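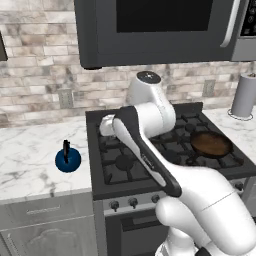 Minutes: review of Stodby simulation kit, kitchen package

Location: Paltusbridge office, second-floor meeting room
Chair: Ladi Okafor
Start: 2:00 p.m.

1. Previous minutes
Accepted with one correction. The vendor for the scene assets is Meltero, not Ogbonna. Ogbonna supplies the license server only.

2. Status of the trial
The trial license runs to the end of September. The test group has completed 623 of the 3000 episodes planned for the stove tasks. Of those, 278 were rejected by the checker. Most rejections were timeouts on the spatula task. The remainder have not been sorted by cause.

3. Scene content
The group went through the range scene: gas cooktop, pan on the right side, marble counters on both sides, blue kettle on the left counter. Object placement can be varied from the configuration file. Burner state cannot, and the vendor lists this as a later release. 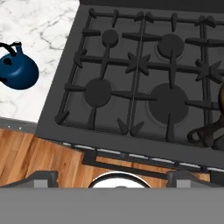 4. Gripper view
Okafor asked whether the view from the gripper can be recorded at a different rate from the room view. The manual says yes, but the setting is ignored in the current build. Ticket opened with Meltero. Until it is fixed, both views are to be logged at the same rate and thinned afterward.

Contact settings for the grates were discussed. The default friction value was kept for the rest of the trial so that results stay comparable.

5. Pricing
Two quotes received, one per seat and one for the site. The site quote does not include support after the first year. No decision taken.

6. Actions
Okafor: sort the rejected episodes by cause and circulate the table.
Okafor: ask Meltero for a release date for burner state.
Test group: rerun the spatula task with the longer time limit.
Purchasing: request a revised site quote with support included.

Meeting closed at 2:50 p.m. Next meeting to be set once the rerun is complete.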